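The Slow Education of Gerald

At a community college in Dokdale, a Thursday night class is teaching a robot arm to put away its toys. The arm has opinions.

By Esben Ladefoged

The first thing you learn in Tassanee Kaewkla's robotics class is where to stand. The second is how to say "Well, that's interesting" in a tone that doesn't discourage your lab partner.

I heard the phrase a lot over the two evenings I spent there in May. I heard it when the arm went down with great confidence and closed on nothing. I heard it when a student's program, which had worked beautifully at 6:15, declined to work at 6:20 with no changes made by anyone who would admit to it. Kaewkla says it best, with a small nod, like a doctor who has seen the rash before.

The class is called Introduction to Manipulation, a title that has brought in at least one student who thought it was a psychology elective. That student, Erasto Lema, stayed. He drives a delivery van during the day and is now, by general agreement, the best programmer in the room.

"I was going to drop it," he told me. "Then I got the arm to touch a block. Just touch it, it didn't even move. I called my sister from the parking lot."

The final project sounds like something a two-year-old could do, and Kaewkla is cheerful about the fact that a two-year-old could. Each team gets a set of plastic shapes in different colors. The shapes go on a board. The robot has to find the one it's asked for, pick it up, and move it to the spot it's told to. Then it has to do it again after another team has rearranged everything in the nastiest way they can think of.

Nastiness is where the class comes alive. Early in the semester the teams spread their rivals' blocks out politely, with plenty of elbow room. By week nine they were pushing stars up against cylinders so the gripper would have no clean way in, and putting things of the same color side by side in the hope that the vision software would take them for one large and confusing object. Ásdís Blöndal, a retired bookkeeper who signed up with her granddaughter and then outlasted her, is feared for this. She sets a board the way other people set a mousetrap.

"I put the star where it will be a nuisance," she said, and went back to her coffee.

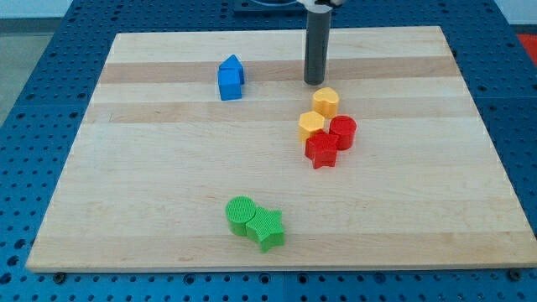 Tight quarters on the practice board, where the red star touches both the yellow hexagon and the red cylinder.

The arm's name is Gerald. It was named by an earlier class, and the reasons have been lost. Its software is a student-built package called Hatudden, which has been handed down and patched so many times that parts of it are commented only with the word "sorry." Kaewkla could replace it. She prefers that her students meet code the way they'll meet it at work, already running and slightly haunted.

Her own work life began at Trevetti, a packaging firm where she spent most of her time persuading machines to pick up pouches of soup. She talks about soup pouches with real feeling. They sag and they slide. After soup, she says, a plastic cube is a vacation, and she can't understand why her students look so tired.

They look tired because the cube is only easy once you have told the robot everything. Where the board is. How tall a block is, and how far down is far enough. Þórey Ingvarsson, who is nineteen and intends to build prosthetics, spent most of one evening on what she believed was a problem with the heart. The heart would not be picked up. She rewrote the approach, then the grip, then the approach again. At 8:40 she found that she had typed 71 where she meant 17, and that Gerald had been faithfully reaching for a place where there had never been a heart.

"Well, that's interesting," said Lema, from the next bench.

Grading is generous. A team passes with 50 points out of a possible 100, and Kaewkla gives partial credit for a failure that's well explained. Some of the write-ups are small masterpieces. Blöndal's runs to several pages and reads like an audit, down to a section headed "Discrepancies." Ingvarsson's includes an apology to the heart.

The program costs little by the standards of these things. The college set aside $2000 this year for parts and repairs, and nearly all of that went on a single component that I was asked not to describe as "the one Lema broke." Lema would like it known that it was already making a noise.

On my second evening the teams ran a rehearsal. Blöndal set the board for Ingvarsson and Lema, taking her time. The room got quiet. Ingvarsson asked for the green star, pressed Enter, and put both hands flat on the bench, where they could do no further harm.

Gerald thought about it. The arm swung over, came down, stopped, came down a little more, and lifted the star straight up without disturbing anything beside it. There was applause, including from Blöndal, who was already looking at the remaining blocks with her head tilted.

Then it carried the star to the far corner and set it down in the wrong place, very gently.

Ingvarsson pulled her chair in and started scrolling. Kaewkla checked the clock, saw that there were still twenty minutes left, and went to find more coffee.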